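Workshop notebook, Skerumholm, long room
17/07/2026

Back in the long room after the open afternoon, with my feet up on the crate and a mug of tea going cold beside me, and I want to get this down while I still remember where everything ended up. People came in through both doors, more than I'd dared hope for, and stayed much longer than the tour was meant to take. I had planned on a quick look at the table and then everyone off to Torkora for cake, but of course once folks find a spot to stand and chat they stay in it, and I didn't have the heart to move them along. It was lovely to hear the place so full of talk!

First, the cups, as they've been on my mind all week. We bought the red plastic ones in a sleeve of 100 back in December and I've been grumbling about them ever since, mostly about the way they cling together when they've been pushed down hard. If you set them one inside the next and leave them alone, they come apart nicely with a little twist. If somebody leans on the stack (and somebody always does), you end up squeezing the bottom one and tugging at the top one and getting three when you wanted one. I spent a good part of the morning pulling them apart and restacking them gently, and I also put the peach ones back with the red after swearing in the spring that I'd keep the colors separate. It looks cheerful mixed, and it saves a box on the shelf.

The cups stay on the near side of the table from now on. I tried them by the window earlier in the week and the sleeve kept sliding off the sill, and then I tried them on the Temba cart, which rolls if you so much as look at it. The near side is within reach of everybody and out of the way of the rails. 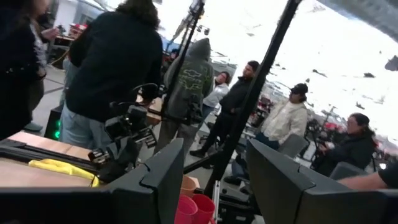

Do the cups need to be washed before they go back in the sleeve?

Anything that has held a drink gets washed and left upside down on the rack overnight. Cups that have only been used for stacking or sorting can go straight back after a wipe with a dry cloth.

On to the rails. The black metal ones live on the wooden table for now, side by side, all pointing the same direction, and I'd ask everyone to please keep them that way even if it looks like a lot of table to give up. When they were in the bin under the stairs they got scratched and tangled with the extension cords, and I lost most of an hour in the spring hunting for a matching pair. Laid out flat I can see at once which lengths we have. The long-term plan is a proper rack on the wall, and Jidus has quoted us for one with 8 slots, which I think is enough if we give the two bent rails away. I haven't said yes yet. I'd like to measure the wall again first, as I have a feeling the number I gave them was for the old room.

The yellow cloth is the good one, so please don't use it for oil. It had been folded over the front edge of the table to save people's sleeves, and by the end of the day it was in a heap, as cloths will be. I don't mind the creases one bit. I've shaken it out and it can go along the edge again tomorrow, and I might hem a second one out of the leftover fabric so that we have one to use and one in the wash. There's a piece in the drawer, 27 inches on the short side, that would do very well.

The table itself held up fine. I had worried about the wobble at the far leg, and I'd cut a shim for it last night from a bit of scrap card folded over, but then I found the foot just needed half a turn. I sanded the corner where everyone rests a hip, too, and that can have a coat of wax once it's been left alone for a day. Light wood shows every ring and smudge, so coasters, please, or put your drink on the windowsill.

A few small jobs I didn't get to: the label on the cup shelf is peeling, the floor by the back door wants a mop, and the spare stools are still over at Torkora, where I carried them this morning for the cake. If anyone is heading that way with a free hand, bring one back. Even one helps.

Oh, and for next time I'd pull the table a little farther from the wall. People like to stand all the way around it and they were getting bunched up on one side, leaning past one another to see. Another step of floor behind it would make all the difference, and we have the space if the Temba cart goes out in the hall. I'll try it in the morning before I unpack anything else, and leave a strip of tape on the floor where the legs should go.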